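Clinic Fitout and Equipment > Carts, trolleys and storage
Thread: Drawer cart in a narrow bay, side accessories and lock

filippos_c
Setting up the training ward at Wanley and I need a second opinion on a procedure cart. It is a Gumetti on long hire from Lukirent: moulded worktop with a raised rim at the back, white lockable top drawer, light blue drawers under that, accessories hung off both sides. The bay is 1000 mm clear between the walls. The layout drawing assumed a bare cart and took no account of the side accessories.

Two questions. First, is there any accepted clearance for side-mounted bins when the cart sits between walls? Second, the hire agreement wants all white surfaces wiped daily with a neutral detergent, and our supply room stocks an alcohol product. Has anyone had trouble with alcohol on white housings over a year or more?
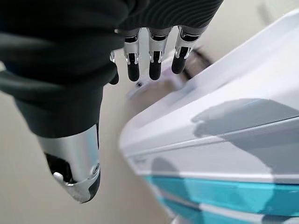 The white housing, close in.

Budget for changes is $200, so a different cart is out.

tarnook
On the cleaning: follow the hire agreement. Moulded worktops tend to craze at tight radii first, so look along the rim where it turns up at the back. Flat panels usually last longer. If the supply room won't change stock, ask Lukirent for the compatibility sheet and get the answer in writing before the cart goes back to them.

On clearance, I know of no figure specific to bins. I work to whatever lets the drawers open fully and lets a hand reach the sharps container from the front without going over the worktop. Which side is yours on?

filippos_c
Right side, in a perforated wire basket. Yellow container, red-orange lid. There is a light blue bin mounted underneath it and a white one lower down on the left.

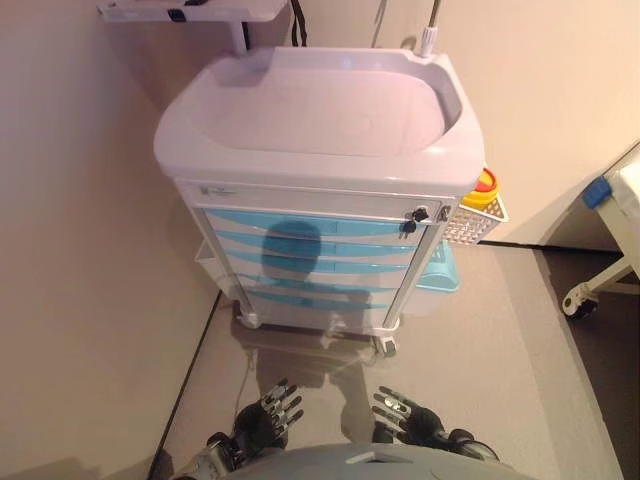

The bed end is to the right of the bay, so the sharps side faces the person working at the bed. I would like to keep that. Swapping the basket to the left puts it further from the bed and hard up against the other wall. The drawers open towards you as you stand in front, no obstruction from either wall that I can find.

Plimsoll_Rd
I disagree with keeping it on the right by default. You have a light blue bin directly under a sharps container. Anything that misses the opening goes past the basket and into, or onto, that bin. If the bin is for general waste, whoever empties it is handling a bag that may have a needle in it. Move the lower bin to the left and put the white one somewhere else.

Also, take the keys out of the lock. A lockable drawer with keys hanging from it is an open drawer.

tarnook
The bin under the sharps is the maker's standard arrangement on plenty of carts and I have not seen it written up as a hazard. The basket sides are there to hold the container and the lid does the rest. Replace the container at the fill line and the problem mostly goes away.

Agree on the keys.

ghosthinge
Training ward, so is anything in the top drawer controlled? If it's gauze and tape, leaving keys in is a nuisance issue only. We had a lock barrel snapped by somebody's hip on a key that stuck out. Replacement barrel from Andreadis was $17 plus freight and came keyed differently from the rest of the fleet.

More concerned about the cable on the floor in front. Castors and thin cable do not mix. The one on the wall is fine where it is, but the floor run needs a cover or a different route before you roll that cart anywhere. Same with the black one hanging beside the post. Clip it, or it will end up in the back castors.

filippos_c
Consumables only in the top drawer. I will put the keys on the board regardless, because the students are assessed on securing the cart and it makes no sense to teach it one way and leave it another.

Floor cable noted. It can be rerouted along the dark skirting on the left.

Plimsoll_Rd
Still think the lower bin is wrong where it is. Check whether the side rails take a bracket at any height. On the older Gumetti frames the bracket is a 2 minute job with a hex key. If it only goes on at fixed points, you may be stuck with it.

tarnook
If you do shift it, load both sides evenly. A full bin hung low on one side is no drama, but a heavy one hung high makes the cart pull when you turn it out of a tight bay.

filippos_c
Bracket slides. I have asked Lukirent whether moving it counts as a modification under the hire terms, and for the compatibility sheet at the same time. They said Thursday.

Filippos Chatzigeorgiou
Wanley

ghosthinge
Post the sheet if they send it. We have the same worktops and only a verbal answer on alcohol.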